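Praltska bin-picking logs: README and house rules

Version 2, Sep 12, 2019

What you get

2,616 pick attempts, logged by one arm working over one bin. Of these, 914 carry a hand-checked label. The rest carry the label the script gave them, and the script is an optimist. If your result depends on the difference, use the checked ones.

Files

picks.csv: one row per attempt
objects.csv: names and weights of the items
faults.txt: free text, some of it polite
rules.txt: the section below, without the grumbling

Rules for adding to the set

Each of these was written down after somebody did the opposite.

1. Clamp the bins before the first pick. Check the clamps again after any hard contact with a wall. A bin that has crept sideways gives you a lovely clean run of wrong positions.

2. Two people sign the start sheet. One person signing twice is one person.

3. Cables on the arm are tied together before the wrist joint, with enough slack for the full turn. Move the wrist through its range at low speed and watch the loop while you do it. "It was fine in March" is not a check.

4. No hands in the bin while the drives are on. This includes hands that are only straightening the dinosaur.

5. Leave objects as they fall. Tidy rows make the numbers look splendid and the set useless.

6. Mixed shapes only. Every fill needs something soft, something hard and something with a hole in it.

7. Failed picks stay in. Version 1 left them out, and Tuvitz spent a good while wondering why their gripper was so much worse than ours.

8. Write down wear on the bin. Paint comes off, bare patches shine, and depth readings get ideas. Do not swap the bin halfway through a session to make it prettier.

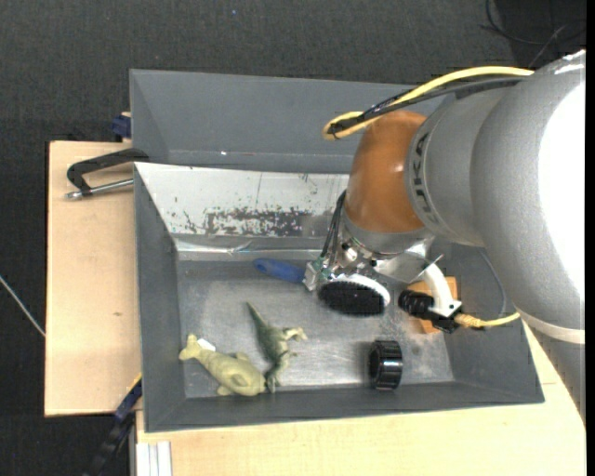
Fig. 1. Wrist and gripper over the front bin, with a worn patch on the back panel (see rule 8).

Known problems

Glossy black items are under-reported by the script. Tags on soft toys sometimes count as a second object. Session 6 has its clock set wrong, so sort by row number.

Terms

Free for research and teaching. Keep rules.txt with any copy you pass on. Corrections go to the Praltska tracker, with the row number, please.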